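Object permanence box: slot with rounded ends, smudges on the top face, worth refinishing?
Toys and Small Woodwork » Repair and Finishing
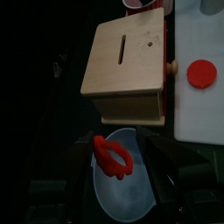
Coin box with the red side panel, one red disc on the tray

tcaron
Picked this up secondhand in August for a toddler room. Pale wood, birch or something close to it. Top face has the slot plus a small round hole next to it, and there are gray smudges, mostly on the half with the hole. Side panel is painted red with a natural wood knob. Two questions. Would you sand the top, and does the knob need anything? I was going to go over it with 187 ml of leftover Brorkis oil, which is what remains in the can.

bwong22
Don't oil it until you know what is on it. If there is a factory lacquer the oil will sit on top and stay tacky. Put a drop of water on the underside of the base plate. If it beads after a minute, it's sealed.

Francine Robichaud
Agree on the water test. Disagree that it needs refinishing at all. Those are handling marks. Damp cloth, a little dish soap, dry it straight away. I have had a Hellska box in use for 2 years and the top looks the same as yours.

tcaron
Water beads. So it's sealed.

bwong22
Then scuff and recoat with a water-based clear. Start at 320 grit. Do not go near the red panel with the same paper — the dust will carry into the pale wood and you will be chasing pink for a week.

Francine Robichaud
Or leave it alone. Every recoat builds up inside the slot. A tight slot is the whole problem with these boxes.

R_Penner
Measure the slot before deciding. Mine was an Ametepe and the discs were 22 mm wide going into a slot that had swollen after a damp summer. I ran a folded strip of 240 through it and that was enough. On the knob, pull it and twist it. If it turns, take it off, clean out the old glue and reset it.

fdumlao
Also look at the disc edge. The one on the tray has a nick or bump at the rim. If it's raised it can catch in the slot, and people blame the box. A few strokes on fine paper, flat on the bench.

tcaron
Knob turns slightly. Will reset it. Disc edge is raised, I had missed that.

bwong22
Still think a thin coat is worth it if children are handling it daily. Mask the slot with tape from the inside.

Francine Robichaud
We can disagree on that. Soap first, please.

tcaron
Soap took off most of the gray. Two marks left by the hole. Leaving the top as is for now, glue is curing on the knob overnight.

Thread views: 1280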